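Jandico to Open Boaters' Assistance Desk at Laletell Harbor

Service will connect cruising sailors with fuel, parts and towing before a problem becomes a distress call

LALETELL HARBOR, 2 September 2022 - Jandico, the marine services company, announced today that it will open a staffed assistance desk for recreational boaters at Laletell Harbor. The desk will take calls by VHF radio and telephone and will arrange help for sailboats and powerboats that have run low on fuel, lost engine power or suffered minor rigging damage while on passage.

The desk is intended for situations that are not emergencies. Any vessel in immediate danger should continue to contact the Coast Guard on channel 16. Jandico operators will pass on without delay any call that involves injury, flooding, fire or a person in the water.

"Many of the calls our tow captains receive come from crews who are safe but stuck," said Anouk Dijkstra, director of marine operations at Jandico. "They have a dead engine, no wind and a day's sail left to the inlet. A clear place to call, with someone at the other end who knows the local waters, will serve those crews well."

Under the agreement signed with the harbor, Jandico will keep two service boats at the fuel dock. Each will carry diesel in approved jerrycans, a transfer pump, tow lines, jump packs and a supply of common filters and impellers. The boats will operate up to 100 nautical miles offshore when weather permits. The decision to leave the dock will rest with the duty captain in every case.
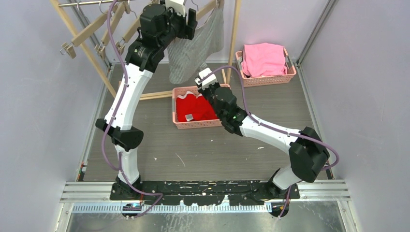

Two robot arms and a striped garment.

Veikko Kettunen, a delivery skipper who has worked on both sides of the Atlantic, will serve as senior duty captain. He will also lead a series of evening talks for owners preparing for their first offshore passage. Subjects will include fuel planning, passing a tow line between boats in a swell, and what to tell a responding vessel over the radio.

Boaters may use the desk in one of two ways. Annual members will receive towing and fuel delivery within the service area, paying only for the fuel itself. Non-members will be quoted an hourly rate before a boat is sent. Members of the Verstraete Cruising Club will be enrolled for the first season at no added cost.

"Our members range from retired couples heading south to families out for a long weekend," said Liesbeth Prins, commodore of the Verstraete Cruising Club. "We are pleased to offer them this coverage and encourage every skipper to file a float plan before leaving the dock."

The desk will open in January, with operators on duty day and night. Owners who wish to enroll may do so at the harbor office. Applicants should have their vessel documentation or state registration, a current list of safety equipment, and the make and model of the engine on hand.

About Jandico
Jandico provides towing, fuel delivery and vessel recovery to recreational and commercial boat owners.

Media contact
Joon-young Ok
Communications Office, Jandico
Laletell Harbor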